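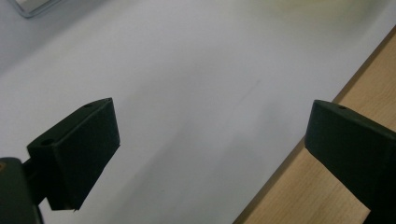 Edgars Lūse reached the last eight of the Tranlow Masters with a 5-3 win over Pintér, recovering from 2-0 down in a match that finished shortly before midnight.

The Latvian had lost both of his previous meetings with Pintér and made a poor start, missing a simple red to the middle pocket in the opening frame and a black off its spot in the next. Pintér, who had dropped only one frame in the earlier rounds, punished both errors with breaks of 61 and 74.

Lūse took a scrappy third frame on the colours and drew level at the interval with a run of 88. The players shared the next two frames before the longest of the evening, a safety battle of 41 minutes in which the brown was left tight against the baulk cushion for much of the time. Pintér eventually left it over the yellow pocket, and Lūse cleared to the pink to lead for the second time.

He closed out the match with a break of 103, his first century of the tournament.

"I was second best for the first half-hour and was fortunate to be only two behind," said Lūse. "The table was a little quicker than in the afternoon and I was slow to adjust. After the interval I felt I was choosing the right shot more often, and the long frame gave me a good deal of confidence."

Pintér said he had no complaints about the result. "I had the first chance in the last frame and ran out of position on the third red. At this stage of an event you do not expect to be given another."

Lūse will now play Ladden over the best of 11 frames. Ladden, the runner-up last season, was a 5-1 winner against the qualifier Drellach and was at the table for most of a match that lasted under two hours. He made breaks of 92, 67 and 116, the last of these after Drellach had fluked a red and then failed to hold the cue ball for the blue.

Drellach's only frame came on a re-spotted black, which he doubled into the middle pocket from distance. He nevertheless leaves the tournament with the best result of his career, having come through 2 qualifying rounds to reach the main draw, and will rise 20 places in the provisional rankings – enough to secure his place on the circuit for the coming season.

The tournament office has confirmed that play in the quarter-finals will be spread over two days, with one table in use throughout. Matches will begin at 1pm and 7pm. Spectators holding tickets for the evening session will be admitted from 6.15pm, and those arriving after the start of a frame will be asked to wait until it has been completed before taking their seats.

The tie between Lūse and Ladden has been placed in the first evening session. The winner will meet the survivor from the top quarter of the draw in the semi-finals, which are to be played over the best of 17 frames.

The final will be held in September at the same venue.

20 shares
8 comments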